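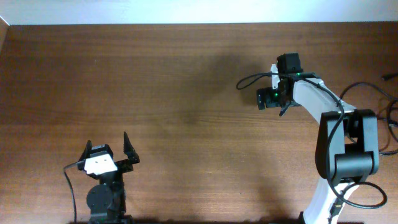

A reader in the trade objects that a repair standard for furniture finishes would only add paperwork, and that buyers can judge a tabletop for themselves. I doubt the second part. A buyer can judge colour and gloss. Film thickness, cure and repairability are not visible in a showroom, and these decide how long the surface lasts.

Most dining tables sold here carry one of 2 finish types: a penetrating oil or a catalysed lacquer. The lacquer resists water and alcohol well, but once the film is breached a spot repair seldom blends, and the whole top has to be sanded back. Oil marks sooner and can be patched in an afternoon. Neither is the better product. The fault lies in selling both under the label "sealed timber", with no mention of what maintenance each one needs.

Flokia lists the finish on its care card but gives no recoat interval. Zustar gives an interval and leaves out the finish. I rang both and was referred to the retailer, who referred me to the card.

My proposal is modest. Any table priced over $500 should be sold with the finish type, the recoat interval and the grade of abrasive needed to prepare the surface. That is 15 words on a label already printed for other reasons. The cost argument does not hold – the manufacturer has the data, as the coating supplier provides it with every drum.

Veneer complicates matters. A thin face will not tolerate repeated sanding, so the label should also state its thickness. Solid tops could be exempt from that line, though I would prefer they were not, as it would save the owner from guessing.

Submissions on the draft labelling code close in December. The present text does not mention finishes at all.

Shares 1142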